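Robots Out and About: Notes to Go With the Open Day Visit
Handout 6, put together by Kanyarat Sitthichai
25 March 2018

Hi all! A few of you missed the trip to the Vorkitz open day in Clunddale, and a few more of you were there but (I saw you) spent most of it near the coffee. So these are my notes from the bin picking demo, cleaned up a bit and with the course vocabulary put back in. Please read them before the lab session, and bring your own scribbles too if you have any.

The demo we stood at longest was the mixed bin. I'd been hoping for that one. Most of the picking cells you'll meet in a factory deal with one part, over and over, and the whole cell gets designed around that part. Mixed bins are a different animal. The robot has to deal with whatever is in there, soft or hard, flat or round, and it can't count on any of it sitting the way it would like.

What I wrote down under "grasp choice"

We talked in week four about the two questions a picking system has to answer: where can I grab, and can I get there? I think a lot of you treated the second one as an afterthought in the homework. Look at how big the arm is next to the things it's reaching for, though! A spoon lying by the wall of a bin might be an easy grasp on paper, but the gripper needs space for its own fingers, and then the wrist has to fit, and then the rest of the arm has to get over there without knocking the rim. Sloping walls help some. A divider makes it worse again.

Cloth is its own problem. A soft pouch has no fixed shape, so the model you made of it a second ago may be wrong once a finger touches it. Somebody in our group asked whether you'd pinch it or scoop it, and the guide from Vorkitz said she'd try a pinch on a crease first and see. I liked that answer. A drawstring is tempting as a handle, too, but think about what the pouch does when it's hanging from one corner and you want to lay it down flat somewhere.

Thin things lying flat are hard for the opposite reason. There's hardly any height to get hold of. Remember the sheet metal example from Thongdee's lab notes, same idea.

Cables (yes, again)

I know I go on about cable routing. But go look at the top of the arm and follow the yellow cable along the link and over the wrist joint. Every bit of slack you leave there is slack that can catch on something, and if you leave too little, the wrist runs out of travel before the joint limit does. Straps and ties are cheap, so learn to use them well. In the Tanerness project last August we lost a whole afternoon to one connector that came loose whenever joint five turned past a certain point, and the error message said nothing useful at all.

Numbers from the talk

The guide gave us a log from one of their longer trial runs: 1000 pick attempts, 106 of them failed. She was quick to say that a failed pick isn't always a dropped object. Sometimes the planner gave up before moving, and they count that too. Of the failures, 27 were put down to the gripper touching a neighbor of the thing it wanted. Work out the success rate for yourselves, then work out what it would be with those neighbor contacts taken away. It's a smaller gain than I'd have guessed.

For the lab

Pick three objects you can see in the bin and write half a page on each. Say which direction you'd approach from, where the fingers go, and what's in the way. At least one has to be soft or crumpled. Sketches are welcome, and ugly sketches are fine. If you pick the walnut-looking thing, tell me what you'd do about the blue tool it's leaning on.

Hand it in at the start of the lab, on paper please.
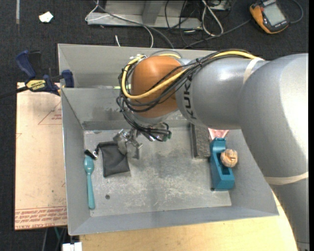 Mixed bin demo, Vorkitz open day: gripper over the corner of the black pouch.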